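**Peat-free mix for grafted tomatoes**

**rbaran_beds:** Feeding schedule is in the Skerham growers' bulletin. EC creeps up after week three. 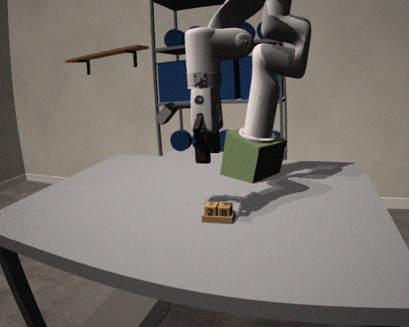 No. 152, p. 50

Mine ran high in March - almost double the input.

**khamphan_b:** Coir needs buffering with calcium first. Was yours?

**rbaran_beds:** Bag says so. I measured runoff only.

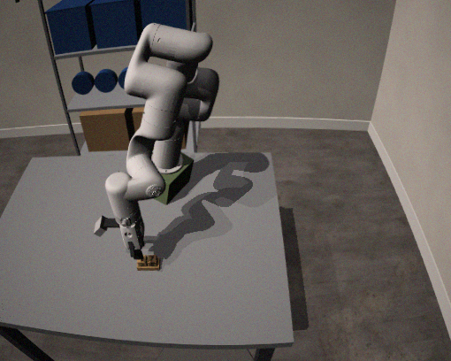
Input stayed the same throughout, so I blame the coir.

**trirville9:** Disagree. That's underwatering. Raise the drain fraction and retest.

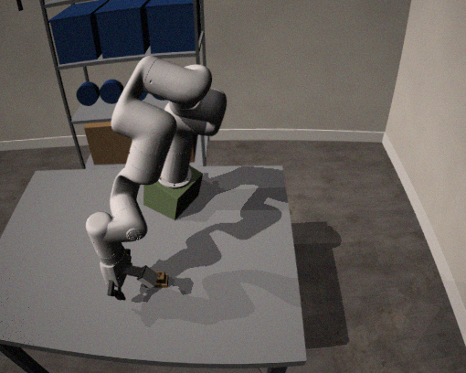

*Tabletop with arm, green base*

**khamphan_b:** Retest both. Use distilled water.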